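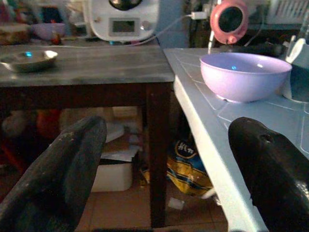 Figure 6.1 A table and a tiled counter used as neighbouring work surfaces, with a metal dish on one and a plastic bowl on the other.

Chapter 6
Work Surfaces in the Home Kitchen

By the end of this chapter you should be able to:
describe the main kinds of work surface found in a household kitchen;
explain how the finish of a surface affects its cleaning;
draw up a simple plan for the use of a small working area.

6.1 Introduction

Most kitchens were not planned all at once. A counter is built in when the house is fitted out, and a table is brought in later, when the household grows or a new appliance needs a place to stand. The cook then works across two or more surfaces which differ in height, depth and finish. This chapter considers how such surfaces may be used together.

The kitchen in Figure 6.1 is of this mixed kind. The counter is covered with square white tiles and has a thick front edge, while the table is of dark wood with a smooth grey top. The table top carries scratches and smudges, as is common on a surface in regular use. Marks of this sort should be noted when a kitchen is surveyed, for a scratched finish may hold food residue and will need closer attention in cleaning than a sound one.

Tiles raise a different question. The tile itself is easily wiped, but the grout lines between the tiles are porous unless they have been sealed. Dough and pastry should be rolled on a board – never directly on the tiles.

6.2 The Hegedűs kitchen survey

The examples in this chapter are drawn from a survey of 14 household kitchens in the district of Narimon, carried out by Zsófia Gulyás and Sándor Rácz and completed in August. Each household kept a written record of where food was prepared, where vessels were set down and where appliances stood. The records contain nearly 700 entries.

Two findings are of particular interest. Small dishes and bowls were often left on the surface nearest to the cook, even where a shelf had been set aside for them. Space beneath tables was widely used for storage, and in several homes it had become difficult to sweep.

Before reading further, draw a plan of a kitchen known to you. Mark each work surface, its material and the objects usually kept on it. Keep the plan, as it will be needed for the exercises in Section 6.5.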